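Mercado de Ramalho vai ter máquina de recolha de garrafas a partir de setembro

O mercado municipal de Ramalho vai receber em setembro a primeira máquina de recolha de garrafas da vila, que ficará instalada junto à entrada da Rua do Dreno. O contrato com a Plakden, a empresa que fornece e mantém o equipamento, foi aprovado na reunião de câmara de 15 de fevereiro, com os votos contra dos dois vereadores da oposição.

A máquina aceita garrafas de plástico e latas até três litros, vazias e com rótulo legível. Por cada embalagem entregue, o utilizador recebe três cêntimos num talão que pode ser descontado nas bancas do mercado e nas lojas aderentes do centro. Os talões têm validade de 20 dias e não podem ser trocados por dinheiro. O vidro continua a ir para os ecopontos.

O projeto arrasta-se desde o verão passado. A primeira proposta previa duas máquinas, uma no mercado e outra no parque de estacionamento da piscina, mas a segunda caiu quando se percebeu que a ligação elétrica obrigava a abrir a rua em quase toda a extensão. A câmara diz que o local da piscina fica em estudo e não avança datas.

Durante a discussão pública foram recebidas 431 participações, a maioria por via eletrónica. Os pedidos mais repetidos eram o alargamento do horário e a possibilidade de doar o valor dos talões a associações locais. O primeiro foi aceite em parte: a máquina vai funcionar nos dias úteis das sete às vinte horas e ao sábado até às catorze, mesmo quando as bancas já estão fechadas. Ao domingo fica desligada. A doação vai ser possível através de um botão no ecrã, e os Bombeiros de Ramalho são, para já, a única entidade inscrita. As outras associações podem inscrever-se na secretaria da câmara até ao fim de maio.

O município vai pagar à Plakden uma renda mensal de 1418 euros, que inclui a manutenção, a limpeza e o transporte das embalagens para o centro de triagem. A oposição considera o valor excessivo para uma só máquina e queria que o contrato fosse revisto ao fim de seis meses. Ficou decidido que a revisão se faz ao fim de um ano. Se a quantidade recolhida ficar abaixo do previsto, a câmara pode rescindir sem penalização, desde que avise com 60 dias de antecedência.

Entre os comerciantes do mercado as opiniões dividem-se. Quem vende fruta e legumes vê vantagem nos talões, que obrigam as pessoas a voltar. Nas bancas do peixe, mais próximas da entrada, receia-se o barulho e as filas ao sábado de manhã – a hora de maior movimento. A câmara respondeu que a máquina ficará do lado de fora, debaixo do alpendre, e que o corredor de acesso às bancas não perde largura.

A Mikix, a cadeia de mercearias com loja na praça, já confirmou que vai aceitar os talões em todas as compras, sem valor mínimo. A lista completa das lojas aderentes será afixada no mercado e publicada na página do município antes da abertura.

Há regras que convém conhecer. As embalagens não podem estar espalmadas, porque o leitor precisa de encontrar o código de barras. Também não são aceites garrafas com restos de líquido, nem as que tenham levado óleo, tinta ou produtos de jardim. As tampas podem ir enroscadas. Quem levar grandes quantidades, como cafés e restaurantes, deve usar o serviço de recolha porta a porta, que se mantém às terças-feiras.
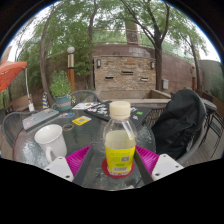
Hélder Vilela escreveu à redação a lembrar que a Rua do Dreno alaga todos os invernos e que a água costuma chegar ao degrau do mercado. Na opinião dele, o equipamento devia assentar numa base elevada, com rampa para quem tem dificuldade em andar, e a câmara devia dizer quem paga a reparação se a água lá entrar. "Três cêntimos por garrafa parece-me bem, mas gostava de ver a máquina a trabalhar em janeiro", acrescenta.

Questionado pelo jornal, o gabinete da presidência informou que a base terá altura suficiente e que a rampa está prevista no projeto. Quanto aos danos por inundação, remeteu para o contrato, que ainda não foi publicado.

As obras de preparação do alpendre começam depois da Páscoa. Durante esse período a entrada pela Rua do Dreno estará fechada e o acesso ao mercado faz-se pela praça. As cargas e descargas passam para o portão das traseiras, entre as seis e as oito da manhã.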